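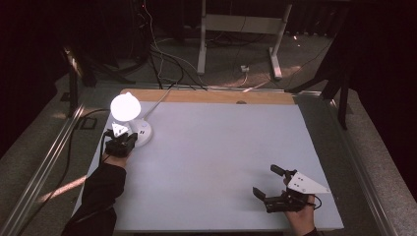 Halina Szulc wrote to us that she has had hers on the nightstand for two winters and still switches it on before anything else in the room, and we hear that a lot about the Fesus!

It's a small white lamp with a round base, a thin arm and a round, bulb-shaped shade that does all the glowing. The light is bright enough to read a paperback by, and it spreads out in every direction, so it's lovely on a desk, a shelf or the end of a kitchen counter. We keep one on the packing table in the shop and it stays on until closing.

The cord is thin and white like the rest of the lamp, and it comes straight off the lamp without a bulky box in the middle. If your outlet is behind a bed or a bookcase, measure first – the cord is 8 feet long.

Dust the shade with a dry cloth. Please unplug the lamp and let it cool before you do (Ebbe Lie in our repair corner asks us to mention this every time).

Fesus desk lamp, white
Made by Ljungberg
Cord: 8 feet
Warranty: 2 years
Ships in 13 days
Spare shades are sold separately, ask for them at the counter or by email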